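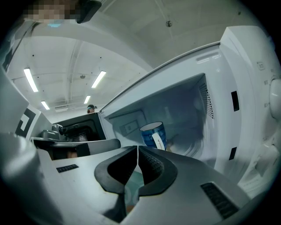

Issue 432

How many microwave examples before we train the first policy?

Clémence Lacroix
Hello everybody. We are a small group in Turdale and we collect examples with the hand-held grippers, for a policy that must work with a mug and an ordinary kitchen microwave with a door. Until now we have 200 episodes, all with the same blue mug, the one with the tea tag hanging on the side. My colleague wants to reach 500 before any training. I would like to train now and look at the result, but I am afraid to waste a week of computer time. Also, should the door be open already when the episode starts, or must the person open it each time? Thank you for your patience with my English.

Ebise Hadgu
Train now. A first policy with 200 episodes will be weak, but it shows you where it is weak, and then you know what to record next. We trained at 133 on our oven task and we learned that the policy could not find the handle when the light changed. With 300 more of the same kind we would have had the same problem.

About the door - I would record it as two tasks. One begins with the door closed and ends when it is open. The other begins with the door open, as you have it, and has only the mug. It is easier to throw away a bad part afterwards. Please change the mug also! One colour is not enough, and a tag that hangs always on the same side can become the thing the model looks for.

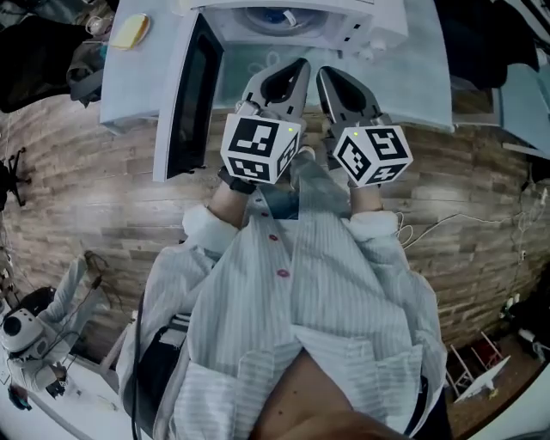

Both gripper fingers up, microwave door open, markers toward the operator.

Look at how your people stand. If everyone starts with the elbows in the same position, change this a little between episodes. And check the markers for blur every Friday.

Gidey
500 minimum. Less is a waste of time.

Ivitz
I agree with Ebise about the two tasks. For the height of the start position, we put tape on the floor and moved it some centimetres after each batch - cheap, and it helped us.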